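The Kitchen Drawer Is Still Ahead of Us

Every few months a company shows a robot tidying a kitchen and my inbox fills with the same question: can I buy one yet? My answer in October is the same as it was the year before. No, and the reason has less to do with the robot's brain than with the drawer where you keep the big spoons.

I worked in appliance testing for 14 years, first at Tinico and then for myself. Dishwashers were easy to judge. You load the same plates, run the same cycle and look at what comes out. A chore done by hand doesn't hold still like that. Ask a person to put away a ladle, a spatula and a slotted spoon and they will do it while talking on the phone. Ask a machine and you have handed it three separate problems.
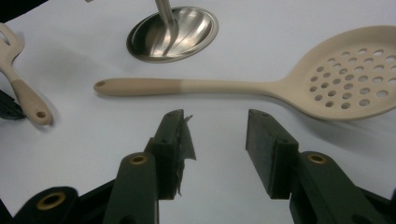
Abla Sabbagh, who runs trials for a small outfit called Draner, told me her people had stopped talking about kitchens altogether. They talk about handles. A handle can lie flat on a counter, so there is nothing under it to get a finger around. It can be wider at one end. Push on it a little off center and the whole spoon turns away from you. She told me she would trade any amount of clever talk for a grip that works 1000 times in a row.

I think she is right, and I think buyers should ask for that number. A demo video gives you one good run. In a house, a machine that drops one spoon in 14 will be unplugged within the month, and I wouldn't blame the owner.
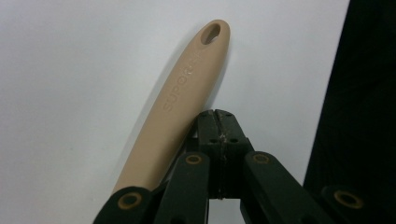
A Supor handle next to closed gripper jaws.

The usual reply is that factories solved this long ago. They solved a different job. On the line I visited at Atonus, each part came down the belt facing the same way, and a worker named Rehema Mushi spent her shift making sure of it. Take her away and the arm would have been grabbing air by lunch. She told me the arm was a good coworker as long as she did the hard half. No one at home wants to do the hard half.

Price comes into it too. I have seen a figure of 215 dollars a month floated for a leased home machine. Plenty of families would pay that to be free of laundry and dishes. I doubt many would pay it for help with the dishes on good days. 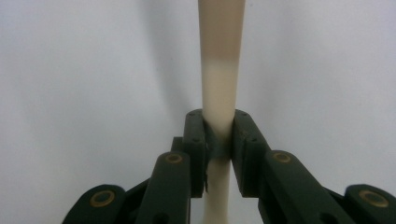
Two green finger pads closed on a two-tone rod.

None of this makes me a pessimist. Grips are better than they were 2 years ago, and the people working on them have become more willing to spend their time on dull things like spoons. I take that as a good sign. What I would like to see next is a plain test, run in an ordinary kitchen, with utensils the builders have never handled and the failures left in the video.

Until someone shows me that, I will keep putting away my own ladle — it takes me two seconds, and I don't have to charge overnight.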